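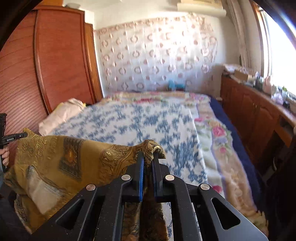
Silk scarf lost colour after first wash, can it be saved?

Asked in Clothes and Fabrics, 3 answers

I bought a printed silk scarf at the May market in Drastosow. The label says only "silk, wash by hand". On Wednesday I washed it in the sink with normal laundry powder and the water became brown very fast. I rinsed it until the water was nearly clear. Now the scarf is dry, but it feels stiff and the light parts of the print look a bit dirty. Is it possible to repair this at home? I paid 67 for it, so I would like to try before I give up.

Answer 1 (accepted)

Normal powder is too strong for silk. It is alkaline, and many powders also have enzymes which attack the fibre. The stiffness may be only soap that stayed inside, so I would begin with this.

Fill a basin with cool water and add 2 spoons of white vinegar. Put the scarf in for a few minutes, move it gently, then rinse in clean cool water. Do not twist it. Roll it in a towel, press, and dry it flat away from the sun. Iron on the silk setting from the back side while it is still slightly damp.

The dye which moved to the light parts is more difficult. You can try a colour catcher sheet in the basin, but please test one corner first — some cheap prints will lose even more colour. Vinegar does not fix the dye, although many people write this.

Answer 2

Just take it to the dry cleaner. The one in Vekwood took my blouse and it came back fine.

Answer 3

I agree with the first answer about vinegar. For the next wash I would use a liquid for silk and wool, the Skerkance one is good and a 300 ml bottle lasts me very long. Hair shampoo without conditioner also works if you have nothing else.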